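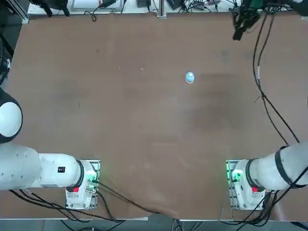 Frequently Asked Questions: Shared Worktables at Naltano

These answers apply to all persons who reserve a worktable at the Naltano workshop building. Questions not covered on this page may be sent to the front office.

Who may reserve a table?
Any registered member may reserve a table. Guests may use one when accompanied by a member, who remains responsible for the condition of the surface.

How long is a reservation?
Each reservation lasts up to 2 hours. It may be extended at the front office if no other member has reserved the table for the following period.

What may be left on the tabletop during a session?
Only the items needed for the work at hand. Bags, coats and packaging belong on the shelves along the corridor. Small bottles must be capped and kept upright, well away from the front edge.

Are open drinks permitted?
No. Drinks may be taken in the Grukley lounge on the same floor.

The surface has scuffs and darker patches. Should these be reported?
Light scuffs, faint patches and small pale specks are considered normal wear on the brown tops and do not need to be reported. Please report cuts, burns, raised edges or any mark that feels sticky after cleaning. 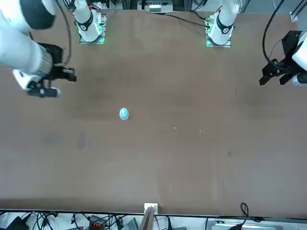

How should the tabletop be cleaned?
Brush crumbs and dust into the hand pan, then wipe the surface from the far side toward the front edge with a damp cloth and the cleaner supplied. Finish with a dry cloth. Scouring pads and bleach are not permitted. Cables should be wiped with a dry cloth only.

May the tables be moved?
No. Members who need a different arrangement should request the Hakala room, where the furniture is on casters.

Is there a weight limit?
Yes. The total load on any one table may not exceed 300 pounds. Members may not sit or stand on the tables.

What happens to items left behind?
They are labeled with the table number and placed in the Cleltero cabinet, where they are held until the end of the following month. Unlabeled liquids are discarded at closing.

Is there a charge for damage?
Normal wear is not charged. Other damage is assessed by the front office, and the member is notified in writing before any charge is made.

How can the front office be reached?
Dial extension 2624 from any telephone in the building, or leave a written note at the counter. Notes left after closing are read the next working morning.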